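Search the archives
Go

[small-press-comics] Re: lettering by hand, and the reprint of Rollenell

12 June 2022

Hello all,

I have been meaning to answer this for days, and I'm sorry to have let it sit, but the end of the school year always swallows me whole and I only got back to the drawing table last night (after moving two stacks of laundry and one cat).

> We are putting together a second printing of our first book and are
> wondering whether to re-letter it. The first one was lettered by hand
> at print size, which we now know was a mistake. Did anyone here redo
> theirs, and were readers annoyed? Also, how many copies is sensible
> for a second run? We sold out of the first but it took ages.

Yes, I redid mine, and no, I never had one cross letter about it! For those who joined the list lately, Rollenell is my all-ages comic about a lighthouse town where the fog does the talking, so you can imagine how much lettering there was. I hand-lettered the first issue straight onto the art, with no overlay, and when the time came to reprint I had to patch every balloon one at a time. There were 958 of them. I kept a tally on the back of an envelope, mostly to have something to be proud of in the evenings.

What I would do in your shoes is scan the pages large, clean the balloons out on a separate layer, and letter a couple of pages both ways before you make up your minds. I made a font from my own capitals, with two versions of each vowel so the words wouldn't look stamped, and I still draw the sound effects with a brush pen. The fog's speeches stayed hand-lettered too. They wobble, and I like them that way. It took me from December until well into spring, working after supper, and I would not have wanted to go any faster.

As for how many to print, I can only tell you how it went for me. The first run was 3258 copies, far too many for a person with one hall closet, and the second was 40, done at the copy shop to see if anybody still cared. They did, bless them, and I went back for more in little batches. Small batches cost more apiece, but I slept better. If you have a distributor who takes a decent number off your hands, as Botha did for Mirnach's first collection, then you can be braver than I was.

One more thing about paper, and then I'll let you go. Please ask for a proof on the real stock. My blacks looked lovely on the screen and came back gray as dishwater on the uncoated sheet, and I had to thicken half my balloon borders before the second try.

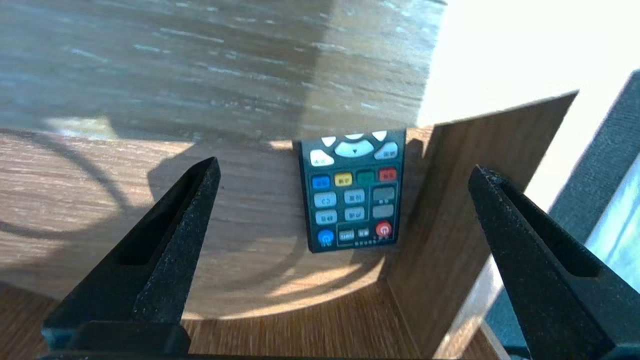 Small remote against a curved wooden board.

I'm happy to look over a page or two if you'd like a second pair of eyes, and I can send the before and after of my own page six, which was the worst of the bunch (the balloon tails all pointed at the wrong person, and one pointed at a gull). Write to me off the list and I'll dig them out.

Warm wishes to everybody, and good luck with the book,
the Rollenell lady

Recent messages on this list
Re: Which brush pens don't bleed through?
Table sharing at the Namero zine fair
Mirnach volume two, looking for proofreaders
Re: Shipping single issues without bent corners
Message 3703: list rules and how to unsubscribe

This archive uses cookies to remember your reading settings. By continuing to browse you accept their use. Accept | Learn more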